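30 Aug 2018

Body scan log, week six. I have been lying on the floor for 20 minutes each morning, moving attention from the feet upward. The warmth in the hands shows up early. The jaw takes longer -- some mornings it never lets go.

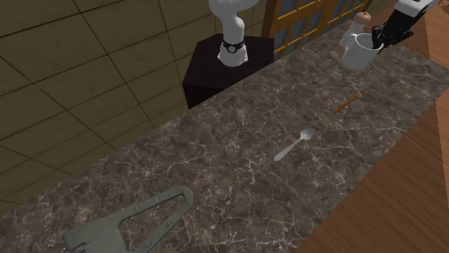 Boonmee Sangkhawat wrote that I should start at the crown and work down, and that counting breaths only keeps the head busy. I tried it for two sessions. I fell asleep in both.

Back to feet first. I dropped the counting.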